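List Home | Archive by Thread | Archive by Date | Subscribe | Help

Subject: Re: Winter reading circle, choice of second title
Date: 2026-01-08

Dear subscribers,

The Reading Office of the Brallano Public Library has received the following inquiry and replies to it on the list, as several members have written on the same point.

> The December notice gave Trestance as the second title of
> the season. Our branch group understood that it would be
> The Stanadine Letters. Which should we order, and is the
> page limit still in force?

The second title is Trestance. The Stanadine Letters was withdrawn from the season when the library supplier could offer only the complete edition, which runs to 807 pages. The limit for a single session remains in force, and groups wishing to read the longer book may do so in the spring under the extended schedule.

The library holds 70 copies of Trestance for loan to registered groups. Each group may borrow up to 14, for a period of six weeks. Requests should be sent to the Reading Office by the group's usual contact and should state the branch at which the books will be collected.

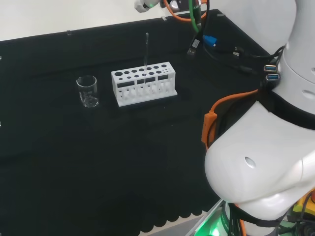 Glass beaker and white test tube rack on a black cloth.

Members have also asked about the discussion guide. The guide to Trestance contains 22 questions, arranged by chapter, and the final section discloses the ending. Group leaders are asked to hold back that section until the second meeting. The large print edition has different page numbers, and the guide gives both.

The Coutinho branch group will meet in the upstairs reading room for the remainder of the season. Its starting time is unchanged.

Further questions may be sent to the list or directly to this office.

Reading Office
Brallano Public Library

Last updated: 2 hours after posting
Contact the list owner | Copyright Brallano Public Library | Back to top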